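Tesora Cover Cloth in Night: review
Household textiles, December

The Tesora cover cloth is sold by Dindness as a general-purpose covering for tables, shelving, instruments and stored furniture. It comes in a single width and is cut to the length ordered, with a plain hem on all four sides. Dindness supplied one cloth in the darkest of the three available shades, listed as Night, and it remained in daily use in our Korkamitz reading room for 11 weeks. The cloth was not returned to the supplier for inspection during that time.

Appearance and handling
The colour is close to black and was even across the whole piece on delivery. The cloth is supple, and it falls into rounded folds where it is gathered. It covers square corners neatly. On narrow, upright items it tends to bunch, and staff found that a second pair of hands was useful when covering anything taller than a chair.

Draped over a long table, it stayed in place without clips. On a polished surface it moved more readily, and we would advise purchasers with lacquered furniture to order a slightly longer piece so that the weight of the overhang holds it.

Washing
The care label permits a cool machine wash and line drying. Our cloth was washed in this way on four occasions and lost no noticeable colour. The hem was still straight after the last wash, although one corner had begun to curl and required pressing. The label itself is stitched to the face of the cloth and not the reverse, and was removed by a member of our staff in the first week.

Lint and marking
Any cloth of this depth of colour will show what settles on it, and purchasers should expect to brush it regularly. An ordinary clothes brush was sufficient in our case. Adhesive rollers were quicker but left a slight drag on the surface.

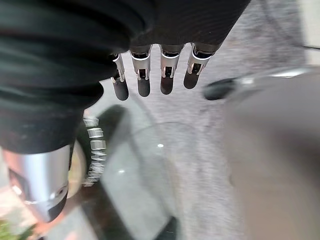
Photograph: Alcides Figueiredo

The ridges of the folds take a faint sheen, and the lighter fibres and specks of lint stand out plainly against the dark ground. Dindness also offers the cloth in a mid grey, which may suit busier rooms better.

Comparison
The Arroyo dust sheet, reviewed previously on these pages, is lighter and easier to store - it folds to a third of the bulk - but it creases sharply and lets through more daylight. For occasional use the Arroyo remains adequate. Where a covering will be on view for much of the day, the Tesora is the more presentable of the two.

Assessment
Recommended for settled use, with regular brushing. Orders for lengths above 325 cm are cut separately and cannot be exchanged.

Catalogue reference: 597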